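Thin-base stainless saucepan, scorching at low heat
Kitchen Equipment > Cookware

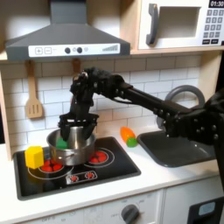 pongsiri_k
Thitima Kaewsai wrote a while back that a thin base is fine if you keep the liquid moving. I tried that with milk and with rice porridge. Milk was all right. Porridge stuck in a ring the size of the burner both times. Is there a fix short of buying a clad pan?

Jae-hoon Myung
Use a diffuser plate. I have the Hoddale one, 8 inches across. It adds 2 minutes to the time it takes to bring 500 ml of water to a simmer, and the ring is gone.

Thitima Kaewsai
What I wrote was about sauces. Porridge thickens at the bottom first and stirring doesn't keep up. I don't like diffusers on smooth-top electric, though. They trap heat against the glass and the element cycles off early. On gas, no objection.

Jae-hoon Myung
Mine is smooth-top. Two years with the plate, no cracks, no error codes. The cycling is real but for porridge I don't care.

fusitz77
Check the base with a straightedge before spending anything. If it has bowed outward the pan only touches in the middle. My old Vurkar had a gap at the rim you could slide a business card into. Scorched everything.

pongsiri_k
Checked cold, it's flat. Haven't checked it hot.

fusitz77
Hot is when it matters. Put in an inch of water, bring it up, then press on the rim on opposite sides. If it rocks, it's bowed.

Thitima Kaewsai
Agree with that test. Also soak the rice first, 60 minutes, and start it in cold water. Less loose starch on the bottom if you drain the soaking water.

Jae-hoon Myung
Draining the starch gives you thin porridge. I wouldn't.

Thitima Kaewsai
Then cook it longer. Same result in the bowl.

pongsiri_k
It rocks, slightly. Ordered the plate. Will try the soaked rice in the meantime and post back in February.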